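Chapter 7
Woven Fabrics and Their Care

Chapter outline
7.1 Warp, weft, and thread count
7.2 Plain, twill, and satin weaves
7.3 Wear and abrasion
7.4 Cleaning methods

Most of the cloth in an ordinary home is woven. Curtains, bed sheets, work shirts, and the covers on many chairs are all made by crossing two sets of threads at right angles. The threads that run the length of the cloth are called the warp; those that cross it are called the weft. The way they pass over and under one another decides how the cloth hangs, how it wears, and how readily it lets go of dirt.
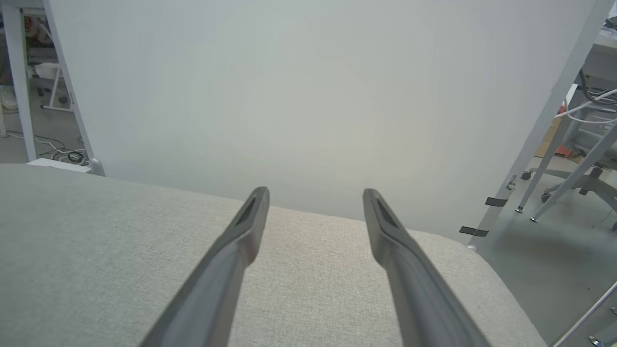
Plain weave is the simplest arrangement. Each weft thread passes over one warp thread and under the next, and the following row reverses the order. Twill weave moves the crossing point over by one thread in each row and produces a diagonal line – denim is the best-known case. Satin weave lets threads float over several others before they are tied down. It has a smooth face but snags easily.

The opening case in this chapter concerns the Janmont mill, where Kumudini Miah compared 40 samples of upholstery cloth over one winter. Her notes, begun in December, are reprinted in Section 7.3. Students should read them together with Table 7.2, which lists the thread weights used.

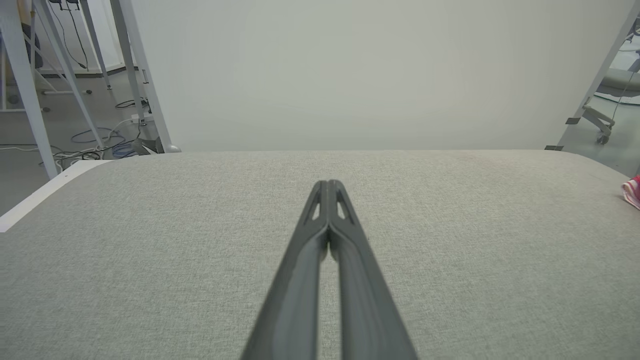
Why does a tightly woven cloth usually last longer than a loose one of the same fiber?
The threads in a tight weave hold one another in place. They shift less under pressure, so there is less rubbing between them and fewer fibers work free at the surface.

Key terms
Warp, weft, selvage, float, pilling, abrasion, grain

Before beginning Section 7.1, review the discussion of spun and filament yarns in Chapter 6. The weaving exercise at the end of this chapter requires a small frame loom and 2 colors of yarn.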